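From: Natalina Marras
To: Tedstead residents list
Subject: Re: Song contest final, and the council seat

Tươi Ông wrote:

> I read in the newsletter that Clirley has put his name in for the east
> ward seat. Does that mean he is out of the song contest for good? My
> kids were upset he didn't make the final. Also, is it true the judges
> changed the scoring this year? Someone at the hall told me originality
> counts for more now and the crowd vote was dropped.
>
> Tươi

Tươi,

I was on the contest desk this year, so I can answer most of this.

Clirley is not out for good. The rules say a sitting council member can't enter, but a candidate can. If he loses in March he can sing next season like anyone else. If he wins he has to sit out until his term ends. He knew that when he filed his papers. He could still perform as a guest, as the old champions do at the opening night, but he couldn't be scored.

On the scoring, whoever you talked to was half right. Lyrics went up and stage presentation came down. Originality is judged under lyrics and has no line of its own. The crowd vote was not dropped. It was moved to the final only, because at the semifinal we had 400 people in the hall and 800 slips in the box. The total for each singer is still out of 100. We had 19 entries and the final takes ten, plus last year's winner.

I won't post Clirley's marks. Singers get their own sheets and can share them if they want. I will say that his second song ran over time and the penalty was applied the same way it was for everyone.

Some people have asked whether he can use his contest songs at campaign meetings. He wrote them, so yes. What he can't use are the recordings made at the hall, which belong to the contest. The same goes for Quintela, who is running for the same seat and used the backing band in her video. She has been asked to take that part out and said she would.

The full results by round will go on the website once the site is back up. The lyric booklet is also late. The printer in Vindska has the first half, and I am still waiting on words from two of the finalists. If you are one of them, please send them as plain text.

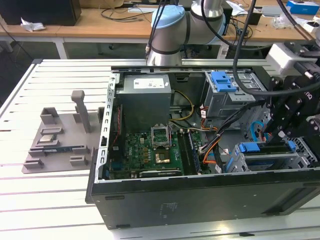

Desktop tower with the side panel off.

Tickets for the final are at the hall office from 4 p.m. Children under 12 get in free but need a seat ticket, so please ask for one for each of yours.

Natalina Marras
Contest desk, Tedstead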